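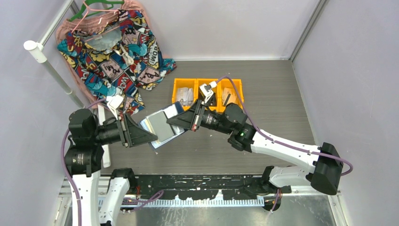 I ironed my dish towels for years because my mother did, and then one August I ran out of patience and never went back. What I do now is smooth them with my hands while they're still warm from the dryer, fold them in thirds the long way, then in half and in half again. The whole pile goes in the drawer in one go. Folded things kept in a stack and held from the sides, like the one in the photo, travel a lot better than an armful of singles, which is how I used to end up with half of them on the hallway floor! If your stack slumps, you've probably got all the thick edges on the same side. Turn every other one around and it sits level.

Search tips and recipes Go

Sorting the linen closet

I did ours over a rainy weekend and I'm still pleased with it. Everything came out, including a tablecloth I'd been blaming my sister for losing, and I sorted by room and not by type. So the guest room sheets, pillowcases and spare blanket all live together on one shelf, and when somebody's coming to stay I grab the lot and I'm done. We keep two sets of sheets per bed. I had 16 fitted sheets in there before (for three beds!) and most of them had lost their elastic.

The worn-out ones went for rags. Cut them up before you put them away — if you leave a whole sheet in the rag bag it'll still be a whole sheet next spring. Old flannel is lovely for dusting, and percale is better on windows as it leaves less fuzz.

My neighbor Conceição Paiva tucks each sheet set inside one of its own pillowcases. I tried it and liked it for the kids' beds, but the king-size set makes such a fat lump that I gave up and just tie that one with a strip of cotton.

For musty shelves, wipe down with white vinegar and water, half and half, and leave the door open overnight. Don't put anything back until the wood feels properly dry. Mine took more than two days, but our closet backs onto the bathroom. 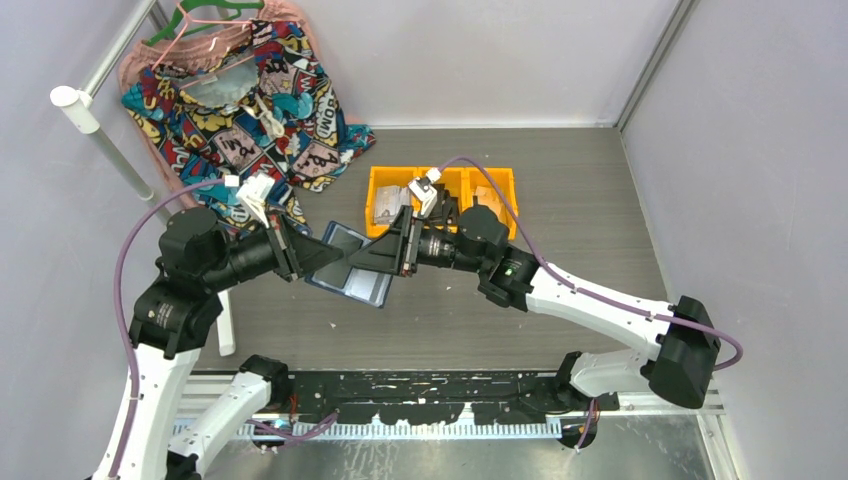
Small stuff is what wrecks a tidy closet. Napkins, doilies, the odd shoelace, the sewing kit from a hotel, all of it sliding around and getting under everything else. I went through a phase of shoe boxes, and they ate up a whole shelf. Flat pouches are my answer now, and one with a colored edge, like the blue-edged one in the picture, is easy to spot when you've got a row of them filed on end like records. I give each color a job. Blue is for napkins, red is for Christmas, and green is buttons and mending. Shiuli Weerakoon wrote in to say she slips an index card in the front of hers with the contents on it, and I've copied her on the Christmas one because I can never remember what's in there.

Oh, and lavender bags! Squeeze them every few weeks to wake the smell up. When squeezing stops working, put a drop of oil on the bag and let it soak in well before it goes anywhere near white cotton. I have a pillowcase with a yellow spot that will be with me forever.

Next time I'm tackling the cupboard under the sink, so send me your worst ones.

2 comments 3 shares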